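What Is a Tariff?

Posted April 30, 2018

Have you ever turned over a toy and seen the words "Made in" on the bottom? A lot of the things in your home came from another country. They may have crossed an ocean on a ship before they got to the store. When goods come into a country from somewhere else, they are called imports. When they leave, they are called exports.

Many governments charge a tax on imports. This tax is called a tariff.

How does a tariff work?

Think about a made-up country called Zulance. People in Zulance like to ride scooters. Some scooters are made in Zulance, and some are made across the sea in another made-up country, Momeck.

A store in Zulance buys a scooter from Momeck for 100 dollars. The government of Zulance has a tariff of 9 percent on scooters. Percent means "out of every hundred," so the tariff on this scooter is 9 dollars. The store pays 100 dollars to the factory in Momeck and 9 dollars to its own government. Now the scooter has cost the store 109 dollars, and it has not been sold yet.
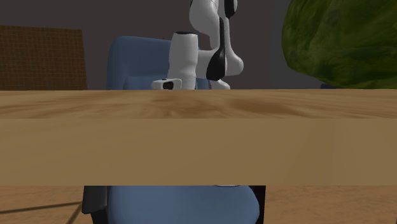
One reader wrote in to ask why the factory in Momeck doesn't have to pay the 9 dollars, if it is the one sending the scooters. Many grown-ups wonder about this too. The bill goes to the importer, the person or company that brings the goods into the country. Sometimes the factory agrees to lower its price to help out. Sometimes the store keeps its price the same and earns less money. Very often the store raises its price, and the family buying the scooter pays part of the tariff without knowing it.

Who collects the money?

The people who do this job work for customs. You can find customs officers at seaports, at airports, and at roads that cross a border. In Zulance, most ships come in at the port of Siltthorpe.

Before a ship is unloaded, the importer sends customs a form. The form tells what the goods are, where they were made, and how much they cost. Officers check the form. They may also open a container and look inside – the form might say "socks" when the boxes are full of shoes. Shoes and socks can have different tariffs, so this matters.

Every kind of product has its own code number. There is a code for bicycles, a code for frozen fish, and a code for umbrellas. The code tells the officer which tariff to use. Some goods have a tariff of zero. Picking the right code can be hard, and some people do it as a full-time job.

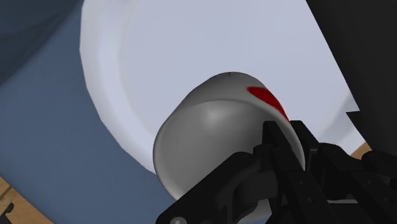 Do travelers have to pay tariffs on the things in their suitcases?

Most of the time they don't, because many countries let travelers bring in a certain amount for their own use without paying. If they bring in more than that, they must tell customs about it, and they may have to pay.

Why do countries have tariffs?

One reason is to raise money. Long ago, before most countries had an income tax, tariffs paid for a large part of what governments did.

Another reason is to help businesses at home. Say a Zulance company called Amarasinghe makes scooters and sells them for 105 dollars. Without a tariff, the scooters from Momeck are cheaper. With the tariff, they cost more than Amarasinghe's do, so more people may choose the ones made at home. Workers at Amarasinghe might like that. Families who wanted a scooter for 100 dollars might not.

A country can also use a tariff to answer another country's tariff. If Zulance taxes scooters from Momeck, then in January Momeck might put a tax of 13 percent on apples from Zulance. Now the apple growers in Zulance have a harder time selling their fruit. When two countries keep adding tariffs like this, people call it a trade war. There is no fighting in this kind of war, but prices can go up in both places.
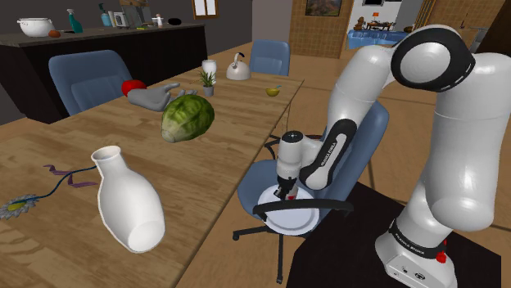

Can tariffs go away?

They can. Countries often meet to talk about lowering them. If they agree, they sign a trade agreement. It might say that the tariff on scooters will go down from 9 percent to 3 percent, and later to zero. These talks can take years, because each country has farmers, factories, and shoppers who want different things.

Words to know

Customs: the government office that checks goods coming into and going out of a country

Export: something sold to another country

Import: something bought from another country

Tariff: a tax on goods that come in from another country

Trade agreement: a set of rules about buying and selling that two or more countries promise to follow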